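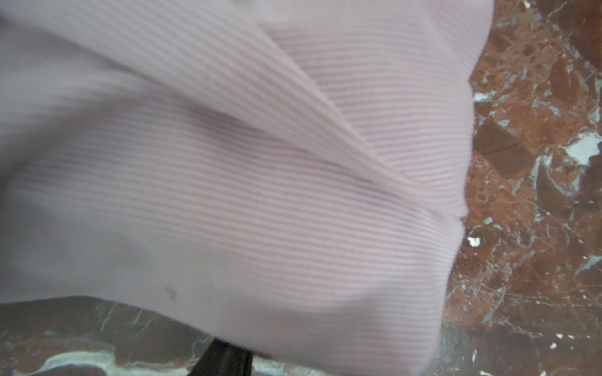 Photo: Drudeo / Gosier House clothing exchange

MINUTES — Gosier House Clothing Exchange
1/26/21, front hall
Present: 5 members, quorum met. Started late.

1. Last minutes
December minutes read, approved. One fix — the rack loan was from Ullau, not Zakaria.

2. Knitwear
Pale pink ribbed knit looked at. Small grayish-brown spot near the lower hem, could be a stain. Agreed: cold soak first, no bleach, look again when dry. If it doesnt shift, goes in the mending box and not on the rack. Ribbed things to be folded flat from now on, hangers are pulling the shoulders out. Carried.

3. Folding space
Long talk. Some want tables, some happy using the floor. Marble is smooth and wipes down fast but it's hard on the knees and everything picks up lint. Zakaria has 2 folding tables going spare, would need collecting. Deferred till we know about a van.

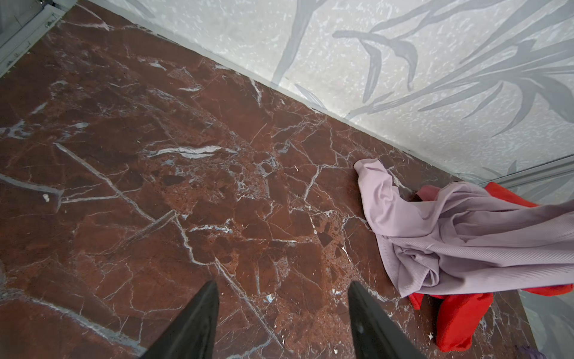 Meantime old sheet to go down before any sorting. Floor swept before and after — was not done last time. Reds kept apart from the lavenders and pinks for washing, we have had bleed before. Separate bags, labelled. Agreed by all.

4. Money
Balance $300. Detergent and bags came to $28, receipt in the folder. Drudeo bill not in yet. Question about whether we pay Ullau for the rack or just return it clean; ask them.

5. Next exchange
Same hall. Doors at 2. Sign for the gate needs redoing, old one has the wrong time on it. Childrens sizes running low, put a line in the newsletter. Coats — about enough.

6. AOB
Key to the side door still missing. Spare to be cut.
Lost button jar found.

Actions
— soak the pink knit
— ask about van for tables
— sheet, broom, labels
— write to Ullau re rack
— key

Closed at 5. Next meeting date to be emialed round.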